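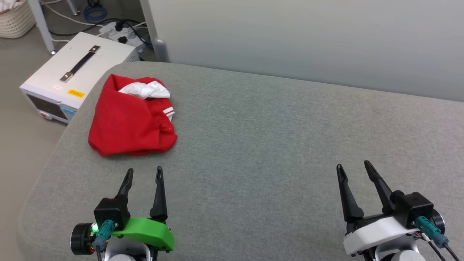 A red top on a gray cushioned seat, awaiting a fold.

MOLUDHOLM – The shared lounge on the second floor of the Cadwaladr building has a new rule, and it concerns shirts. As of this month, any garment left on the seating has until the end of the day to be folded, hung up or taken home. After that it goes in the cupboard by the stairs, where its owner may collect it in exchange for folding one other thing.

The rule was posted on 05/06/2021 and drew 19 written comments before anyone had put a single sock away. One of them was a drawing.

Raghavendra Shetty, who runs the building's front desk and wrote the notice, said the gray seats had been bought for sitting on.

"We got them so people could have lunch somewhere other than their desks," he said. "For most of the spring they were having lunch standing up next to a very comfortable pile of knitwear."

The lounge serves 32 tenants, most of them in one- and two-room offices, and sits between the bike storage and the showers. That goes some way toward explaining the clothes. People ride in, change, drop what they were wearing on the nearest soft thing and go off to a meeting. By evening the soft thing has a second layer, and the tenant who wants a nap has gone home.

Shetty's first attempt, a row of hooks, went up last year and now holds umbrellas. His second was a basket, which filled within a week and was then used as a footrest. The third is folding, and he has gone at it with some force. There is a sheet taped inside the cupboard door with four steps on it: lay the thing face down, bring in the sides, bring in the sleeves, fold from the bottom up. Collars get a line of their own. ("Flat first. Please.")

A lunchtime folding session drew nine people, two of whom had come for the microwave. It ran 30 minutes and got through T-shirts and a fitted sheet, the last of these brought in by a tenant from Skolimov who described it as a personal matter. The sheet was folded on the third try – or at least it was made small, and the group agreed to leave it there.

Jerseys proved harder. The knit ones slide, the sleeves drift, and anything with a collar wants to finish up with the collar somewhere in the middle. Shetty recommends smoothing the fabric with the side of the hand before starting and doing it on a firm surface, advice that rules out most of the furniture in the room. Several tenants have been folding on the cushions anyway, on the grounds that the clothes were already there.

Opinion in the building remains divided. A bookkeeper at Hodar, the small accounting office down the hall, called the rule fair and long overdue, then asked how strictly "end of the day" would be applied to a cardigan she described as more of a resident. A neighbor across the corridor wondered why rolling had been left off the sheet. Rolling, he said, takes half the time and can be done while talking. Shetty said he had nothing against rolling and would consider it for June's second notice, along with the question of hats.

So far the cupboard has taken in a raincoat, two scarves and a single cycling glove. The raincoat was reclaimed the next morning by a man who folded three dish towels to get it back, two more than required, and asked whether the extra could be held as credit. It could not.

Late fees were discussed and dropped. Shetty had floated a charge of 50 cents per item, to go toward coffee, but tenants pointed out that this would make leaving a shirt in the lounge cheaper than any laundry in town.

The next folding session will cover trousers. Tenants are asked to bring their own, and to be wearing another pair.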